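Equipment Review: Grarker Two-Finger Gripper, Standard and Soft-Pad Versions

Prepared by Sayaka Hosoda for the Shared Equipment Group
Reviewed by Theophilus Akolgo

Summary

The Grarker is an electric two-finger gripper sold for use on mid-size jointed arms. The group tested it in December against the Wumbei, the gripper that has been in service at our stations until now. The Grarker is recommended for mixed household objects and for cloth. It is not recommended for thin flat items, and the supplier's controller software needs work before it can be handed to new operators without supervision.

What was supplied

The standard package contains the gripper body, one pair of hard fingers, a mounting flange, a power and signal cable, and a printed setup sheet. The soft-pad version adds a second pair of fingers with a molded face. Both pairs attach with the same screws, and a trained operator can change them without taking the gripper off the arm. The setup sheet is clear as far as the mechanical work goes. Its section on wiring refers to a connector that was not on our unit, and Augustina Aidoo had to request a corrected page from the supplier. The page was sent the same afternoon.

Mounting and cabling

Mounting was simple. The flange fitted the wrist without an adapter, and the gripper sat square on the first attempt. Cabling took longer. The supplied cable leaves the body on one side only, and if it is fixed too tightly to the forearm it limits the last joint. We recommend leaving a generous loop at the wrist and checking it through the full range of motion before any program is run at speed. The Wumbei, with its cable leaving at the center, is the better design in this respect.

The indicator light on the body can be read from the operator's desk. Its color codes are explained on the setup sheet, although the code for a paused gripper and the code for a lost connection are too similar.

Test procedure

Each gripper was given 100 grasps on rigid objects and 125 on cloth, using the same arm, the same paths and the same operator. Loubna Ashour ran all sessions. A grasp was counted as successful if the object was lifted, carried to a different cell of the work surface and released there without being dropped on the way. Cloth was thrown down again by hand before every attempt, so that no two starting shapes were alike. Speed was held at the setting used for ordinary work at the station.
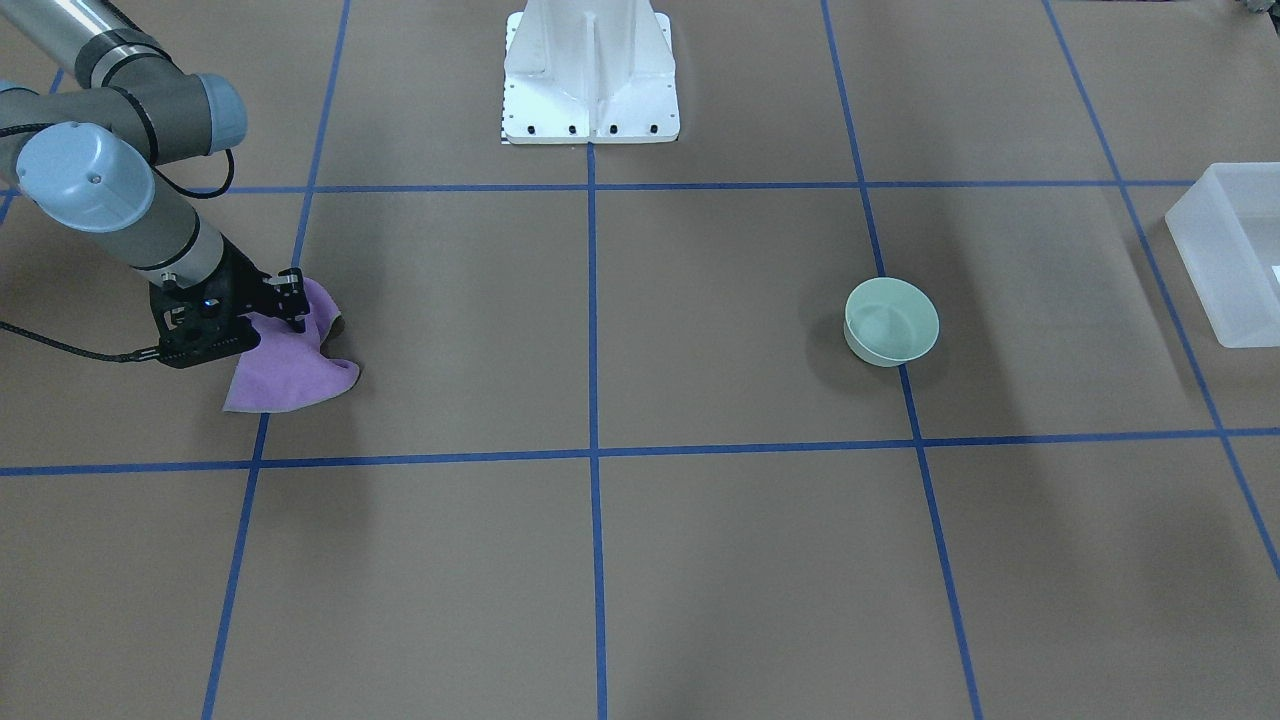 Cloth is the part of the test that most buyers will care about, and it is where the Grarker differs most from its rival. A gripper meant for boxes and cups will often close above a towel or push it along the surface. The usual remedy is to press down before closing, and this places a load on the fingers that the Wumbei does not tolerate well. With the Grarker, the arm can come down steeply and press its two short fingers into a bunched purple towel on the paper, within the taped cell, and the force control keeps the load within the set limit. Short fingers are a benefit in this position. They flex less than long ones, and the operator can predict where the tips will meet. The drawback is reach: when a cloth is heaped high, the body of the gripper may touch the upper folds before the fingers arrive at the lower ones.

Results on cloth

The Grarker completed 117 of its 125 cloth grasps, leaving 8 failures. Most of those failures were recorded with a corner of the towel lying flat and the fingers directed at that corner. Aiming for the thickest part of the heap avoided the problem in later practice runs, and we advise operators to choose that point wherever the task allows. The soft pads held the cloth more firmly during the carry. They were slower to let go, and on several occasions the towel clung to one finger until the arm was raised a second time.

The Wumbei was clearly weaker on cloth. Its fingers are long and narrow and tend to slide over the weave. It also stopped twice on a force fault, and each stop required a restart from the controller.

Results on rigid objects

There was little to separate the two on rigid objects. Small bowls were lifted by the rim without marks from either set of Grarker fingers. Tubs and cups gave no trouble. The hard fingers are the better choice for anything with a smooth rim, as the soft pads compress unevenly and the object may tilt while it is being carried.

Thin flat items were a weak point. The Grarker could not reliably lift a plastic lid or a sheet of card lying flat on the work surface. The Wumbei, with its narrow tips, managed both more often. Stations that handle mainly lids, cards or envelopes should keep the Wumbei.

Controller and software

The controller is a small box with an emergency stop, a network port and a menu screen. The hardware is sound. The software, sold under the name Kirkurero, is less finished. Force and width limits are set on separate pages, and a change to one is lost if the operator moves to the other before saving. Naa Fiadzo reported this to the supplier and was told that a correction is planned. Until it is issued, operators should save after each change and read the values back from the screen.

Logging is good. Each grasp is recorded with its opening width, closing force and time, and the file can be opened in any spreadsheet program. The logs made it possible to compare sessions without further equipment.

Noise, heat and upkeep

The gripper is quiet enough for a shared room. The body became warm during the longest sessions but remained within the limit on the setup sheet. Lint collects at the base of the fingers after cloth work and should be removed with a dry brush at the end of each session. No parts were replaced during the test.

Cost

The Grarker was bought through Promo, our regular supplier. The soft-pad fingers were charged separately at $340 for the pair. This is high for a part that will wear, and stations that do not handle cloth have little reason to buy them. Spare hard fingers are cheaper and were in stock when we inquired.

Recommendation

The Grarker with hard fingers is approved for general use. The soft-pad set is approved for cloth stations, on the condition that operators allow for slower release. The Wumbei is to be kept for flat items.

New operators should complete one supervised session before using Kirkurero alone. Requests for a gripper on loan should be sent to Augustina Aidoo, stating the arm model, the flange type and the objects to be handled.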